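Setting up numbered QR labels for a shared equipment inventory

Written by Ngọc Ninh for the Prillbridge tool library. Last checked in January.

You need a spreadsheet, a label printer or sheet labels for a laser printer, isopropyl alcohol, and a lint-free cloth. Inkjet labels smear when they are handled and should be kept for boxes.

1. Fix the number format first

Use plain numbers with leading zeros. Three digits cover our current list of 496 items with room to grow. Do not put the category, the shelf, or the year of purchase in the number. All of these change or get corrected, and the label then has to be replaced. Put them in columns instead.

Format the ID column as text before entering anything. If it is left on automatic, the spreadsheet drops the zeros and 008 becomes 8, which will not match the label.

2. Build the list

One row per item, with these columns: ID, name, serial number, location, condition, notes. Accessories that never leave the case share the ID of the main item. Batteries and chargers get their own.

3. Generate the codes

Encode the ID alone. A full web address makes a denser code, and it breaks if the site moves. A short ID still scans when the label is small.

Set the error correction level to M for indoor items and Q for anything that gets scratched. Keep a blank margin four modules wide on all sides. Print the ID in readable characters next to the code so the item can be looked up by hand.
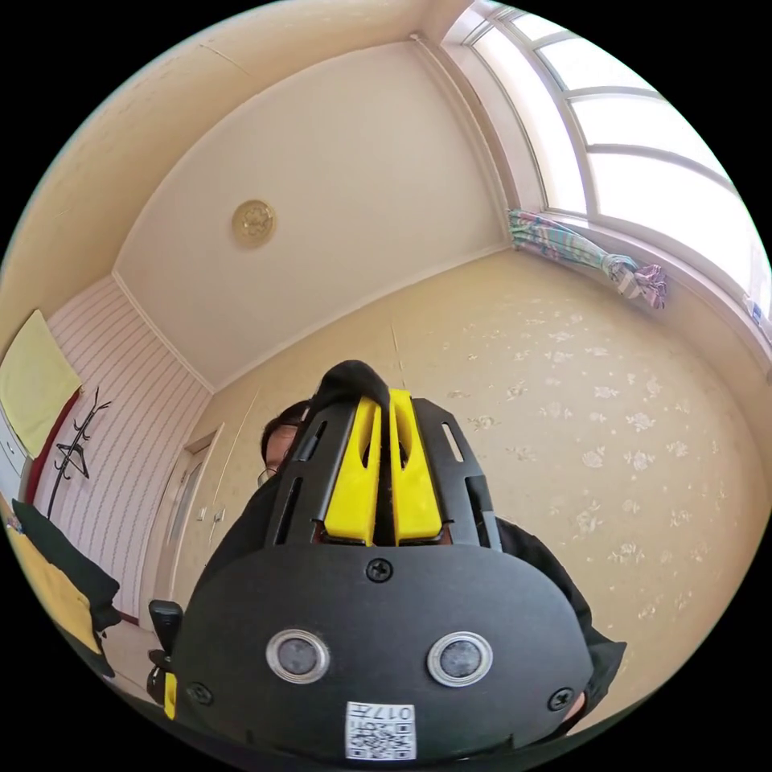 Small white label with a QR code and the characters 017, on a black surface.

4. Print a test sheet

Print at 100 percent scale with "fit to page" turned off. Scan every code on the first sheet with two different phones. If one phone fails, increase the code size before changing anything else.

5. Apply the labels

Choose a flat area clear of vents, screws, moving parts, and the maker's serial plate. Wipe it with alcohol and let it dry. Press from the center outward and hold for a few seconds. Textured plastic needs a high-tack label — standard paper stock lifts at the corners.

On curved handles, run the long side of the label along the handle. A code wrapped around a tight curve will often fail to scan.

6. Retiring a number

When an item is scrapped, set its condition to "retired" and leave the row in place. Never reissue the ID. If a label is damaged, reprint it with the same number and remove the old one completely before applying the new one.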